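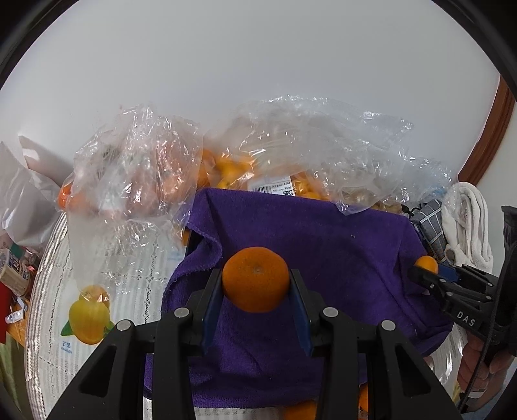
List: tollent-club
From: Josefina Leiva
To: tollent-club
Date: 2024-05-16
Subject: Re: [tollent-club] Mandarin task: finger pads, episode length, split

Replies inline. I cut the part on room booking, which Ľubica has answered separately.

Fermín Zapata wrote:

> I went through the first batch of the mandarin task and I have questions
> before we collect more. First, the left and right tools do not have the
> same opening width when the trigger is fully released. Is that in the
> calibration file or do I have to fix it when I load the data?

It is in the calibration file, but only from version 3 on. Version 2 assumed both tools were identical. If your loader reads version 2, the right jaw will look as if it never closes fully on the fruit. Pull the current branch and delete your cached copy first. The loader does not check the version number. Hye-jin has an open ticket for that.

> Second, some episodes start with a mandarin already between the fingers.
> Are those valid?

No. The start condition is both jaws open and empty, all fruit in the pile. An episode that starts with a grasp in progress is usually the second half of one that was split by the auto-segmenter. The segmenter cuts wherever both tools are still for longer than the threshold, and people pause while holding a fruit to decide where the other hand goes. I have raised the threshold. Rerun the segmenter on the raw recordings and most of these should merge back. Mark whatever is left as partial and keep it out of the training split.

> Third, can we stop using the towel? The fruit under the edge is hidden
> from one tool and half visible from the other, and the labels disagree.

I would like to keep it. The task sheet we agreed on says "retrieve and sort from a soft surface with partial cover", and the Lestville rules for the student class ask for at least one deformable object. If we take the towel away, it becomes pick and place on a table, and we did that last term.

The label problem is real, though. Proposal: label visibility per tool, with three values (visible, partial, hidden), and drop the shared label. Endang has already written the field into the schema. It costs one more pass over the existing episodes.

> Fourth, the pads. Are we keeping the blue ones?

Yes, for the whole data set. The peel is dimpled and the pads hold it well enough at low force. Please do not swap pads on one tool only. If a pad comes loose, stop, replace both pads on that tool, and write it in the log with the episode number. Last time we found out from the force plots.

> Fifth, how many do we need? I would like to plan the evenings.

600 episodes for the training split. We have 146 that pass the checks, before the segmenter rerun. I would not plan on the rerun adding many, so treat the rest as still to be collected. Held-out episodes come on top of that and should be recorded by people who did not record any of the training ones.

Other points, not in Fermín's message:

- Route the cable behind the wrist before you start. When it hangs in front of the handle it pulls on the connector and the trigger signal drops out for a few samples.

- Do not tidy the background between episodes. Bags, tape and so on can stay where they are or move. Variation is fine. What has to stay constant is the table height.

- Fruit that has been squeezed soft goes out of the pile. It deforms under the pads and the width reading is then no use for the size estimate.

- Upload to the Jara share, not to the Flomia one. Flomia is read-only from June and anything left there in an incoming folder will not be copied.

Hye-jin, could you confirm that the schema change does not break the viewer? I tested it on one file only.

Josefina

_______________________________________________
tollent-club mailing list
To unsubscribe, write to the list owner with "unsubscribe" in the subject line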